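Lip color that survives a bowl of soup
2/5/22

Okay, so I promised in the last newsletter that I'd get to the lip stains, and then the dry skin questions came flooding in and I got distracted. Lips it is this time!

If you're new here, I have a long and slightly embarrassing history with long-wear lip color. I loved the old liquid mattes when they first came out, wore them every day for a year, and ended up with lips like an old garden hose. Then I swore off them and went back to balm. Now I'm somewhere in the middle, and the thing that got me there is the peel-off stain.

The one I've been wearing most is the Skendero Lip Stain in Fig. It goes on like a thick, shiny, frankly alarming purple jelly. You let it dry, you peel it away, and what's left underneath is a soft berry color with no texture at all. My sister walked in while I was halfway through peeling and asked if I needed a doctor. But the color! It looks like I've been eating blackberries, in a good way.

I wore it through a workday, two coffees and a big bowl of noodle soup at dinner. The middle of my lower lip had faded by the time I washed my face, and the edges were still hanging in there. I patted a bit more on with a fingertip the next day without peeling and it blended fine, so you don't need to start over every time.

A few things I've learned by messing it up:

Put your balm on the night before and wipe it all off in the morning. Any leftover balm and the stain goes patchy, and then you're stuck with patchy until bedtime.

Keep your mouth slightly open while it dries. You will look silly. I do mine while I'm picking out earrings.

Don't go over the edge of your lips. I tried to fake a fuller top lip and spent the morning scrubbing at a little purple mustache with cleansing oil – it came off in the end, but my skin was pink for hours.

Peel from the corner, slowly. If it tears into crumbs, the layer was too thin.

Tonantzin Jaramillo wrote in to ask whether stains work on deeper skin tones, and whether the "universal" shades are universal at all. Good question, and I'm pale as milk, so I passed it to Kheri Kariuki, who does bridal makeup and has put these on far more faces than I have. Her answer was that the pinks and corals in the Skendero line mostly vanish on brown lips, but Fig and the dark red, Brick, both show up well with two coats. She also lines the lips first with a brown pencil, lets the stain dry over it, and skips the pencil after peeling. I tried that with a light brown pencil and got a much neater edge, so thank you, Kheri!

Now for the one I wanted to love and didn't. Waweru has a water tint in a tiny glass bottle, and it's the prettiest thing on my shelf. It smells a bit like roses. It also sets in about two seconds, so wherever the brush lands first is where the color stays, and I kept ending up with a dark dot in the center. As a cheek tint over moisturizer it's lovely, though. Two dots per side, blend fast with a damp sponge, done. I've moved it over to the blush drawer and we're both happier. 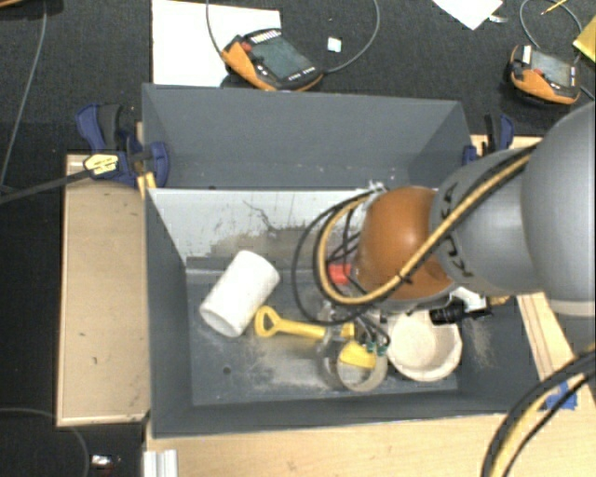

Back to lips for a minute, and what to wear on top. A stain on its own can look a little flat, especially in winter light. I've been using the clear gloss from Drustthorpe, the non-sticky one, and it doesn't lift the color the way oilier glosses do. Lip oils are the worst for this. I put one over Fig at lunch and most of my berry color went home on a napkin.

Getting it all off at night takes some patience. Cleansing balm, thirty seconds of small circles, a warm washcloth, and then repeat if you're still pink. Please don't use a gritty scrub on top of that. After that I go heavy on plain ointment and sleep in it.

Next time I'm doing brow gels, and I already have opinions. If you have a favorite (or one that flaked all over your eyelids by noon), hit reply and tell me. Morfudd Howells, I did get your note about the tinted one, and yes, it's in the pile!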